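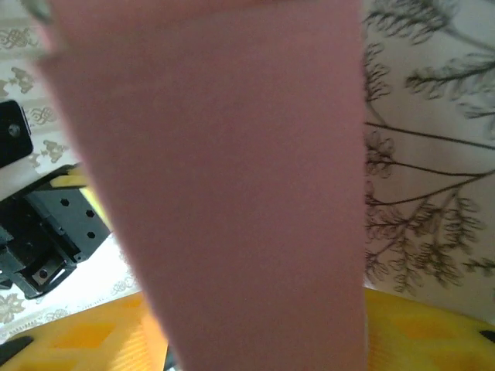
Slide 1. Smooth pink surface, close up.

Talks > Packing bench > Speaker notes

Covering and closing small rigid boxes
Notes: Ekow Aidoo

Start with the stock. The Kaltetti job used a carton covered in dusty pink paper. Order was 2720, of which 1953 went out in October. Mention that the cover paper marks easily. Do not read out the whole specification. 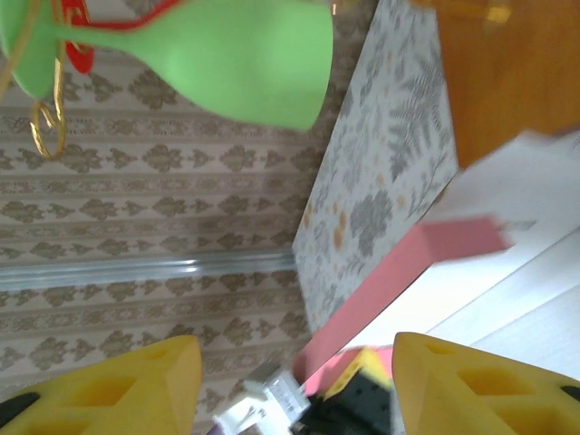
Slide 2. Pink bar, floral print and damask pattern.

Pause for questions on paper weight. Gavine supplies at 90 gsm, Vidal slightly heavier. The heavier sheet cracks at the fold if the grain runs the wrong way.

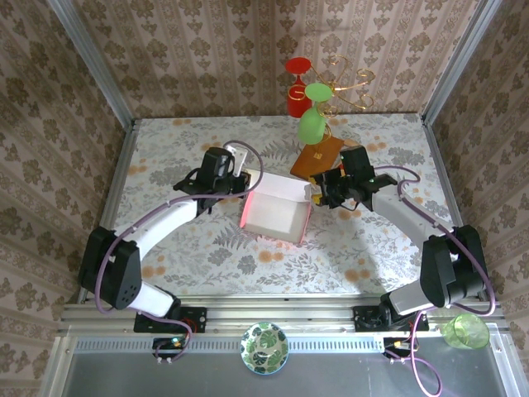

Bench layout comes next. Keep the carton within reach of both sides and leave clear space in front of it. On the slide the pink box is in the middle of the table, and the fern and blossom cloth is pale enough for the box to stand out. A plain dark cloth would also do. Avoid anything close to the colour of the cover.

Now the rim. Turn the cover over the edge, press from the middle outwards, then do the corners. 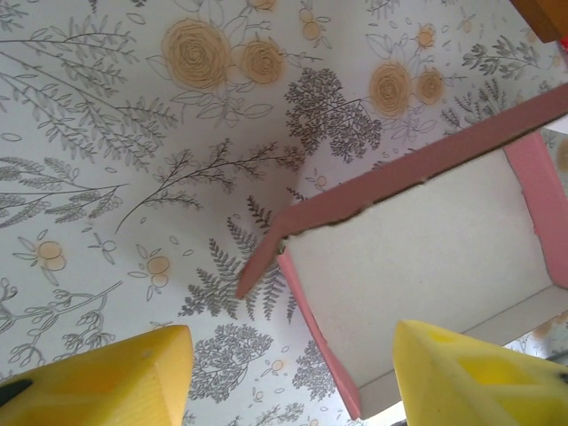
Glue goes on the turned strip only. Wadex asks for a turn-in of even depth on all four walls, checked before the contents go in. Reject anything lifting at a corner.

Finish with handling: stack open side up, no more than six high. Handouts by the door.

Related notes
Grain direction in cover papers
Short runs under 2000
Choosing a bench cloth
Corner tabs and turn-ins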